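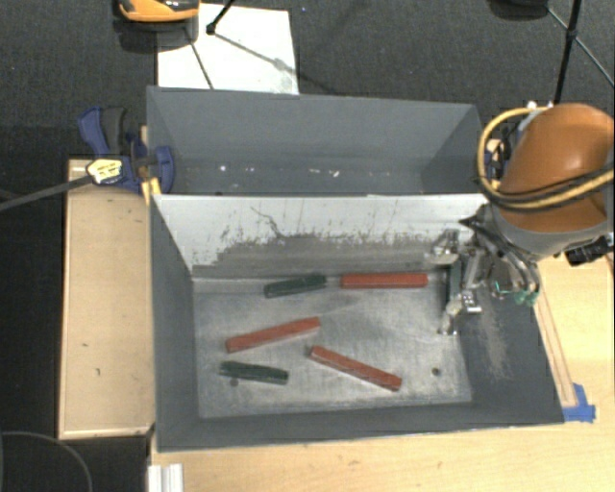 Draltero Two-Bay Bin, $189

I get asked a lot what to budget for a first picking cell, and everyone forgets the bin! Ours has a divider down the middle so you can sort from one side to the other. Plan on $40 more for clamps (get decent ones, I mean it) and leave 3 inches of table all around. The coating will scuff, so if looks matter to you, order a spare. Buying 10 or more? Email Pichit Limsakul for the lab price. The next batch ships in May.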